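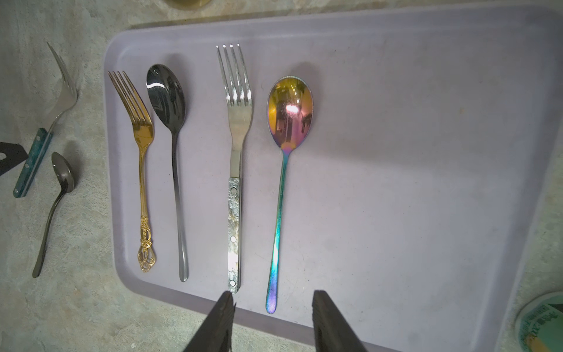
Does the 162 out of 200 result for the tray task still hold?

It holds as a count of what the scoring script accepted. Please don't quote it as a placement rate until the rescoring in this ticket is finished.

Ticket: Gravero tray task, success rate looks too good
Site: Rurkcombe
Station: Beneš
Component: Lerari scorer, possibly the policy as well
Opened: May 2023
Priority: medium (raised from low)
Status: open

Original report

The draft results page says the Gravero policy, trained on 1,156 demonstrations, sets out the cutlery in fork-and-spoon pairs in 162 of 200 trials. I don't believe it yet. I sat next to Beneš for an afternoon of those trials and my impression was of a policy that fumbles thin handles a lot and gets let off for it. Impressions aren't data, so I went back to the recordings.

What I expected: a trial marked as a success ends with every piece on the tray, heads the same way, each fork next to a spoon.

What I found: 16 trials marked as a success where at least one pair is wrong by any reading of the task sheet. In most of them a spoon is lying across its neighbor. In a few there are two forks side by side and the spoons have ended up together.

Steps to reproduce: load any of the 16 (list attached to the internal copy), run the Lerari scorer with default settings, look at the final frame yourself, then look at the score.

Update 1

First reply from the scorer side was that this is "within tolerance." Within whose? The default tolerance is an angle and a distance between the centers of two neighboring pieces. It never checks that one is a fork and the other a spoon. Two forks at the right spacing pass. I ran it on a hand-laid tray with nothing but forks and it came back as a success.

So the script measures tidy spacing. The page claims pairing. Those are different results and only one of them is interesting.

Update 2

It was suggested that the type check was left out on purpose, on the grounds that the detector can't tell a fork from a spoon when the metal is shiny. Fine, but then the limitation goes on the page next to the number. I also don't accept the reason without a test. The wrist view has the heads of the pieces large and clear most of the time. A bright reflection in a spoon bowl is a nuisance, but you can still see a bowl. Tines are tines.

Tried: type check switched on, wrist view only, same recordings. It disagrees with me on a handful, mostly where a piece has slid under a finger. It agrees with me on all 16 of the bad ones. That is better than the default does and it took one evening to set up.

Tried: type check on, fixed view only. Worse, as you'd expect. The arms cover the right side of the tray in too many final frames. Parking the arms farther back before the last frame would probably help. I haven't tested that.

Update 3

A separate worry, which I'm putting here so it doesn't get lost. The demonstrations nearly all use the same left-to-right order. Gold fork on the left, then a dark spoon, silver fork, iridescent spoon, and so on. If the test trials use the same pieces in the same order, how would we know the policy has learned to pair anything? It could have learned that the purple one goes fourth.
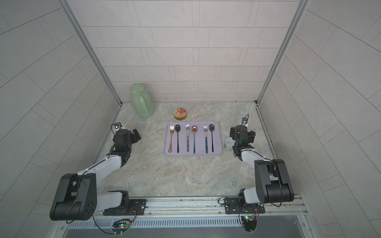
Beneš station, both arms, six pieces on the tray in three fork-and-spoon pairs.

I asked for trials with the order changed and was told these are "covered by randomization." I read the randomization config. It moves the tray and it moves the starting position of the pieces. The order of the pairs is never touched.

Requested:
– a set of trials with the gold fork paired with the iridescent spoon
– a set with the two dark spoons swapped from one trial to the next
– a set with a fork the policy has never been shown

If the number drops on the first set, we have an answer. If it doesn't, I'll say so here and withdraw this part of the ticket.

Update 4

Reply received: swapping the dark spoons is pointless as they look alike. Agreed, dropped. The other two sets are scheduled for Beneš once the lighting has been left alone for long enough to compare with the earlier runs. Please also leave the pitcher and the tin where they are. Someone proposed clearing the tabletop for the new sets, and that would change two things at once.

Also asked whether I would accept the original figure with a footnote. I would accept "162 of 200 by spacing only," in the sentence itself. People copy numbers and leave footnotes behind.

Update 5

The type check has been merged into a Lerari branch, off by default. I'd like it on by default. The argument against is that older results would no longer be comparable – which is true, and I don't see why that protects them.

Rescoring of all 200 with both views is running. Failures will be rescored too. So far I've only gone looking for mistakes in one direction, and there may be good trials the script threw out.

Still open:
– rescoring of all trials, by hand where the two views disagree
– changed-order set on Beneš
– unseen fork set on Beneš
– wording on the results page (currently unchanged, please at least mark it as a draft)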